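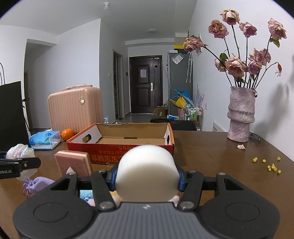 Reusing a fruit carton as a storage box — worth it, or am I asking for trouble?

Posted 1/19/25 in Home & Storage

podgate_pat

Hello all, and apologies in advance because I never manage to keep these short. My sister-in-law gets her citrus by the carton every winter and passes the empties on to me, and they are such nice boxes that I can't bring myself to flatten them. Shallow, open at the top, cheerful orange sides, a red front with big lettering, and a hole at each side so you can carry them. I've been putting one out on the table whenever the small stuff piles up, and it works a treat for corralling everything before it wanders off again.

What I'd like to do now is use three of them properly, as drawers of a sort, on the open shelves in my hallway in Fledanville. They'd hold tissue packets, spare chargers, ornaments that have no home, that kind of thing. My shelves are 30 inches wide. My worries are bugs (I've heard cardboard brings them in), the bottoms giving way, and whether it will all look a bit like a grocery store. Has anyone done this and kept it up for longer than a month? We're also packing for a trip in March, so if they're any use for sorting what goes in the suitcase I'd love to hear that too.

hyun_street_mom

Yes, yes, do it! I've had fruit boxes in my pantry for years and I'm very fond of them. A few things I learned the slow way. Let the box sit open somewhere dry for a couple of days before you use it, and wipe out the inside with a barely damp cloth — you don't want it soaking up water. Check the folds and the flat part underneath, which is where any crumbs or little visitors would be. If one has a stain from a squashed orange, recycle that one and don't argue with yourself about it. Sugar is what brings the ants.

For the bottoms, cut a piece of stiff cardboard from some other box and lay it in flat. I cover mine with leftover shelf liner and it makes them feel quite grown up. As for the grocery store look, I turned the printed side to the wall for the first year and then decided I liked the colors, so now they face out.

For the suitcase I do use one, but only beforehand. Everything small goes in the box on the table as I think of it, over a week or so, and then on the last night I pack out of the box. It has saved me from forgetting my glasses at least once. Just don't keep the fruit in there with your sweaters, ha.

Ilby588

plastic bins. 20 bucks for a set, they stack and you can wash them

tall_shelf_small_house

I'd go with the boxes, but measure first, and measure from the outside. Lay all of them side by side on the floor and run a tape across, because three that look as if they'll fit in 30 inches may not, and they need a little wiggle room or you'll scrape the sides every time you pull one out. Two with a gap for a plant is also nice.

Keep heavy things out of them. The carry holes tear first, usually at the top corner, and a strip of packing tape on the inside holds up well if you put it on before there's a rip. Chargers and tissues are fine. I had canned soup in one and it did not end well for my toe.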